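Home | Forums | Public Health & Outbreaks | Local Reports | Log in

Norovirus in Haugland: anyone else's building get the letter? 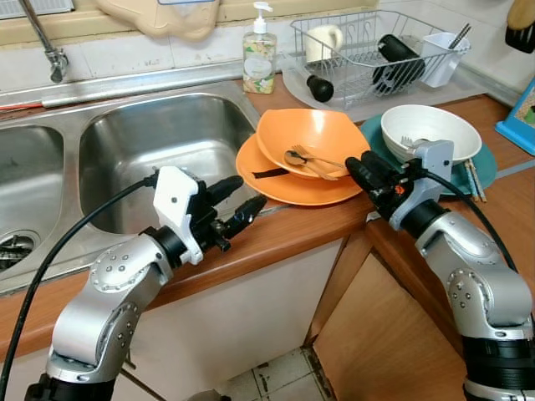 Last edited: Feb 6, 2021 by gunnel_s

Started by gunnel_s | 13 replies | 40 shares

gunnel_s
So the county letter came. Confirmed norovirus at the Andell assisted living place, 5 residents sick, visits stopped, and would we all please wash our hands with soap because sanitizer gel doesn't do much against it. I have been rubbing gel on myself since last spring like I was basting a turkey. Does anyone know if it has spread past Andell? The letter says "limited to one facility" and then spends two pages telling the rest of us what to do.
Gunnel Strömberg, east side

pipewrench
"Limited to one facility" is what they said in November too, and then half the bus garage was home hugging a bucket.

mb_halvorsen
The bus garage was never confirmed. Nobody sent in a sample. It could have been the chili.

pipewrench
I ate the chili. The chili was innocent.

tronine_dad
We're in the Tronine apartments across the road and got the same letter, plus a second one from the management company telling us not to flush wipes. I think they saw their chance.

gunnel_s
Ha. We got the wipes one as well. Mine was in color.

hullari_kid
Genuine question, how do you even catch this right now? We're all in masks and I haven't been inside another person's house in almost a year.

mb_halvorsen
Masks are for what you breathe. This mostly goes hand to mouth, off food and door handles and faucets, and it takes very little of it. Someone who's sick makes a sandwich for someone who isn't, and there you go. You can also pass it on for 2 days or more after you feel fine, so people go back to work too early. I did infection control for a long time before I retired and the sandwich was usually involved.
Maj-Britt Halvorsen

pipewrench
So we shut the whole town down for one bug and the other one comes in by sandwich.

mb_halvorsen
Nobody has shut anything down over this. They stopped visits at one building.

pipewrench
Tell that to my aunt, who's in it. She's not sick. She's been on the phone with me four times today about the pudding situation.

tronine_dad
What's the pudding situation

pipewrench
There isn't any.

hullari_kid
Is bleach ok on counters or is that overkill? My mother has gone through a bottle since lunch and the cat won't come in the kitchen.

mb_halvorsen
Bleach is right if someone's been sick in the house. Follow the label, open a window, and never mix it with anything else. If nobody's been sick, soap and hot water will do and the cat can have the room back. I'd still say the letter was the correct call, even with the awful second page.

gunnel_s
I disagree about the letter. If it's one building, tell that building. If it's more, say how many. I called the number at the bottom and got a recording about dog licenses. Will post if a human calls back.

Page 1 of 1 | Share (40) | Report thread | Back to Local Reports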